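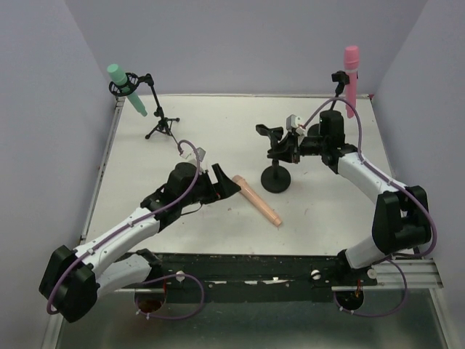

A mint-green microphone in its holder, one of three in different colors.

The Sornorlow football memorabilia fair takes up two floors of an old drill hall, and by the time I got in the line for tea was longer than the line for autographs. I had come for magazines. Everyone else had come for magazines too, and they had brought bigger bags.

Downstairs is mostly programs. The Lisik stall had 3,423 of them according to its sign, filed by club, then season, then by some private system I never cracked. I asked for anything from October 1978 and was handed a shoebox and left alone with it for the better part of an hour. Out of it came two weeklies with the center pages still stapled in, and a league ladder with somebody's careful pencil work stopping dead at week nine. I bought the ladder. The team in question went down that year, so I understand.
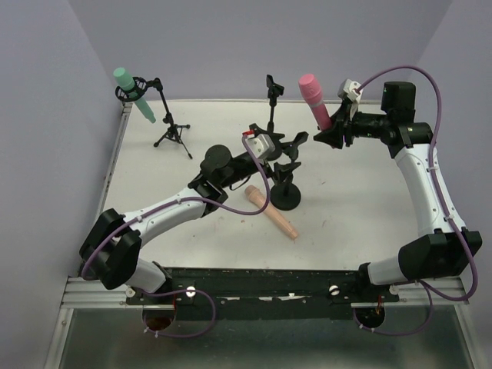

Upstairs was pricier. Agbayani, who deal in bound volumes, wanted 400 dollars for a full season of a magazine I once used to line a rabbit hutch. A man ahead of me paid it without blinking and then haggled over the carrier bag. Ritum had the sticker albums, including one complete except for a goalkeeper, priced as if the goalkeeper were a minor detail.

The afternoon talk was on how the weeklies chose their cover stars. The speaker's answer, spread over forty minutes, was that they used whichever color photo had turned up by the deadline. I found this oddly comforting.

The organizers announced over 4,000 visitors, most of whom I met on the staircase. Doors open at ten next year, same hall. Bring cash, and eat first.

Posted December 16, 2024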